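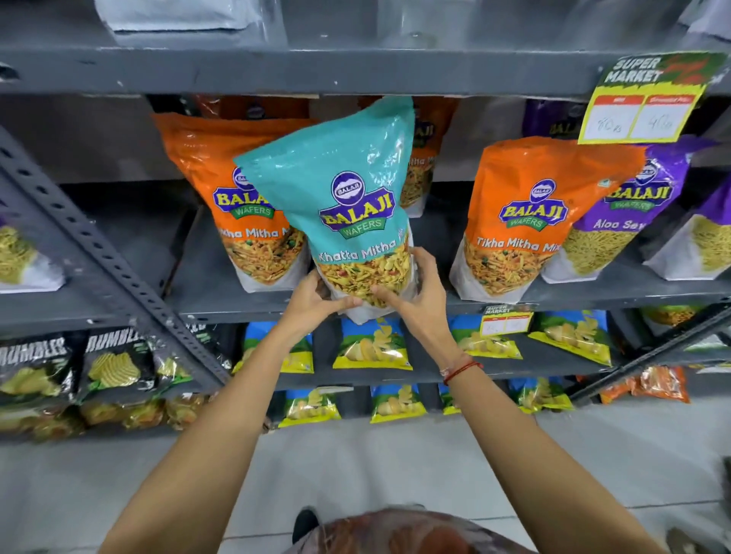
Khatta mitha

Khatta mitha (do hindi, «agridoce») é uma variedade de namkeen, designação genérica dos aperitivos salgados e secos consumidos no subcontinente indiano. Consiste numa mistura de sev – filamentos fritos de massa de farinha de grão-de-bico – com leguminosas fritas e outros ingredientes, temperada de modo a combinar notas ácidas, doces e salgadas. É preparada em casa, vendida a peso em lojas especializadas e comercializada em embalagens fechadas por diversos fabricantes.

Designação

O termo khatta significa «ácido» ou «azedo», e mitha, «doce». Nas embalagens destinadas ao retalho, a expressão surge com frequência acompanhada da palavra inglesa mix, como em «Khatta Mitha Mix». A transliteração para o alfabeto latino não é uniforme, registando-se também as formas meetha e mittha. Uma mistura aparentada, tikha mitha, substitui a acidez pelo picante (tikha, «picante»).

Composição

A base é formada por sev de espessura variável, lentilhas fritas e, consoante a receita, ervilhas secas, amendoins, flocos de arroz ou grão-de-bico. O sabor doce provém habitualmente de açúcar em pó; a acidez, de manga verde seca e moída (amchur) ou de ácido cítrico. Completam o tempero o sal, a malagueta em pó e a curcuma. Nas versões embaladas, o amarelo-dourado do sev predomina sobre pequenos fragmentos vermelhos e verdes.

O aloo sev, muitas vezes vendido a par destas misturas, constitui um produto distinto: é feito com massa à base de batata e apresenta-se em fios finos, sem outros elementos.

Preparação

A massa do sev é prensada através de um disco perfurado diretamente para o óleo quente. Cada ingrediente é frito em separado, dado que os tempos de fritura diferem, e escorrido antes da mistura. Os temperos em pó são adicionados com os componentes ainda mornos. O açúcar é incorporado no fim – o calor excessivo pode fundi-lo e formar grumos. A mistura arrefece por completo antes de ser guardada em recipiente hermético.

Embalagem e venda 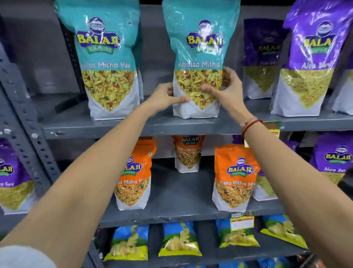 A venda a retalho faz-se sobretudo em bolsas flexíveis, dispostas em prateleiras ao lado de outras variedades de namkeen. A cor da embalagem serve em geral para diferenciar os produtos de um mesmo fabricante. Na gama Balaji Wafers, encontram-se a Khatta Mitha Mix em azul-petróleo, a Tikha Mitha Mix em laranja e o Aloo Sev em roxo, com o logótipo da marca na face frontal. O aspeto do conteúdo é mostrado na parte inferior da bolsa, sob a denominação do produto.

Um levantamento da consultora Studiveo, coordenado por Natsumi Ikeda e publicado a 7 de outubro de 2018, registou 2.739 referências de aperitivos secos em estabelecimentos de produtos alimentares indianos, das quais 183 correspondiam a misturas agridoces. O estudo não incluiu a venda a peso.

Consumo e conservação

A khatta mitha é servida com chá, oferecida a visitas e utilizada como cobertura de pratos como o bhel. Depois de aberta a embalagem, a absorção de humidade compromete a textura estaladiça, pelo que se recomenda a transferência do conteúdo para um frasco bem fechado, em local seco e ao abrigo da luz.

Ver também

Aloo sev
Bhel puri
Namkeen
Sev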